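Magazine > Homes > Everyday Things

The long life of a hairbrush

Most people own a hairbrush for years and never think about it. Sandro Pellegrini has thought about little else since he took over the brush counter at Danladi, a household shop in Plarkadthorpe that sells pegs, buckets, combs and 200 kinds of brush.

He keeps the hairbrushes at the back, between the clothes brushes and the ones for bottles. Paddle brushes sell best. Vent brushes go to people in a hurry. The round ones are bought mostly by people who blow-dry at home, and those are the ones that come back with questions.

"They want to know what size," he says. "I ask how long their hair is and they hold up a hand to show me."

A small barrel suits a fringe or short layers. A wide one smooths longer hair and leaves a loose bend at the ends. Pellegrini sells round brushes in several widths under the Zusia name, and tells customers to start with the middle one. 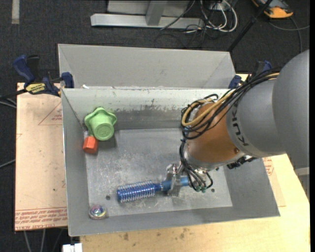 Reading time: 3 mins

Blue is the colour people ask for at the moment, he says, and metallic finishes on the head have been popular for a while. He has no strong view on it. He cares more about the handle, which should be long enough to turn in the fingers without the knuckles touching the barrel.

A metal barrel heats up under the dryer and helps to set the hair. It can also get too hot if the dryer is held in one place, so he advises keeping the air moving. Bristles need more looking after. Hair winds itself round the base of each row, dust sticks to the hair, and after a few months the brush starts putting back what it takes out.

His own method is slow but it works. Run the tip of a tail comb under the hair and lift, row by row. Snip anything that won't come free. Then wash the head in warm water with a drop of shampoo – never leave it to soak – and lay it on a towel overnight with the bristles facing down.

The shop on Skitville has been open for 16 years, and some of the brushes he sold in the first of them are still in use. One customer brought hers in last February to match the size. It had lost most of the paint from the handle and a few bristles near the tip. She bought a new one, put both in her bag and said she would keep the old one for the dog.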